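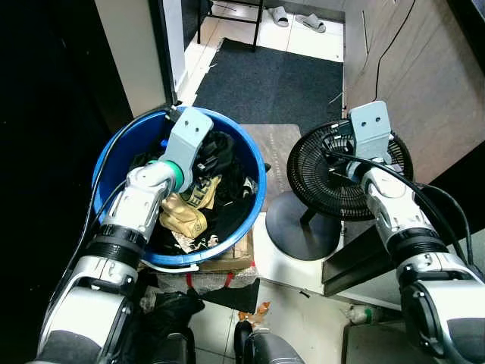

28/09/2023 - Lurnville workshop, back corner by the door

Spent the first part of the morning on the rag bucket, which I have been promising Said Tahiri I would do ever since June. It's the blue one, up on its cardboard box, and over the summer it has become the place where every old shirt and worn-out bit of knitwear ends up, mostly black, so that you really have to put your hand in to know what you've got. My plan is simple enough: anything soft goes to wiping, anything with a strap or a tie on it gets cut down first, and anything too far gone goes in the black bag.

The knots are the slow part. Somebody (me, I suspect) tied things together at some point so they would stay in pairs, and they have pulled good and tight since.

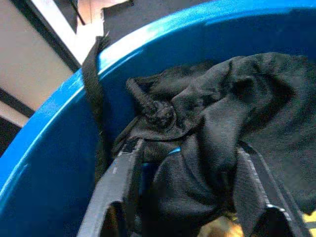 I'd like the straps saved if they come away clean, as Bram Bakker uses them for bundling offcuts over at Sumeslow and he was asking after more. Frayed ones are fine for him too, he says, as long as they're flat. The lettered cloth I want kept out as well - it's too cheerful to go for wiping grease, and I have a soft spot for it.

The fan stays where it is for now, tilted up on its round base. It does need the dust brushed out of the grille before we put it away for the winter, and I'd be glad if whoever gets to it first would use a dry brush and take their time, the way we did with the old one at Fikia.

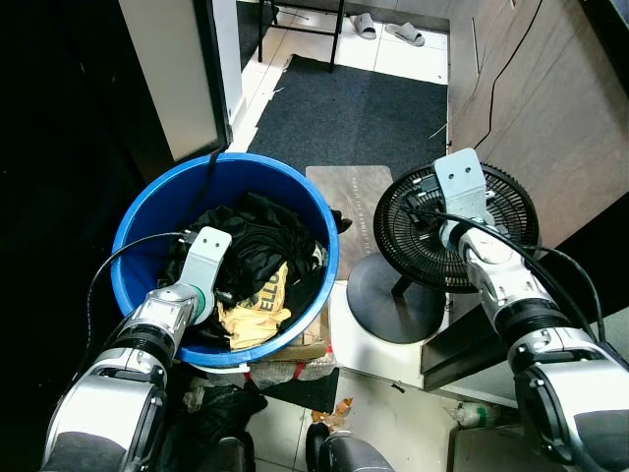
Rag bucket and fan, with the floor still to do.

Left for later: pick up the orange wrapper and the little bottle, shake out the doormat, and find a proper stand for the bucket, 18 inches high if we can get it. Said, the slippers by the doorway can stay put.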